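Grey Bins, Second Look

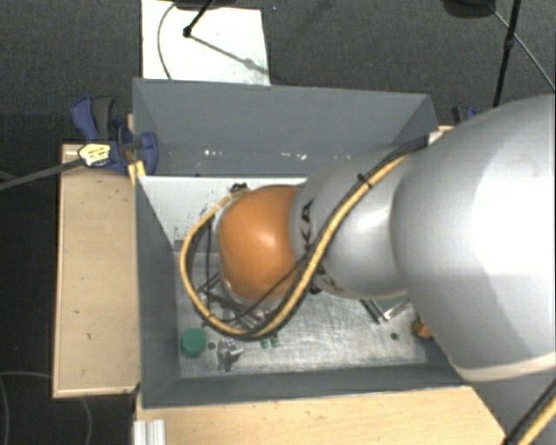

I have never trusted a storage bin that gets called hard-wearing before anyone has put anything in it. Darren Whitlock brought in the first of these from Dritier and told us it would still look new in April. I had my doubts. Sloping sides do make it easier to reach into the corners, I'll give him that, but they also take up floor space you thought you had paid for. As for looking new, there are white scuffs low down on the back wall, one cluster of specks and a short row of paler marks. Darren calls that cosmetic. Maybe so. I'd still like to know what the hard-wearing bit refers to.

The rest of this page is short notes on the bins we tried, put up 9/28/20 after several people asked which to buy.

Dritier, large
Folded seams at the corners, and they are a pain to wipe out. Crumbs and grit go in and stay in. Uliana Tkachenko uses an old toothbrush. I'd rather have a bin that didn't need one.

Vatar, 60 litre
Sold as 60 litres, and I suppose it is if you fill it with water to the very brim. Filled with anything you'd want to store, it holds a good deal less. Lid bought separately.

Vatar, 88 litre
Same again but bigger, so you can put too much in it and then not be able to lift it. Gadisa Jemal likes his and keeps two by the back door. He has a better back than I have.

De Bruijn stacking bin
Stacks nicely when empty. Put a load in the top one and the bottom one bows. Nighat Lodhi says hers doesn't, but hers is full of jumpers.

Jodari folding bin
Folds flat, and would fold flat while you were carrying it too if you let it. The catches have loosened on ours. Fine for the car boot.

If you already have a bin that works, keep it. If you must buy one, I'd take the large Dritier, scuffs and all, and haggle over the price.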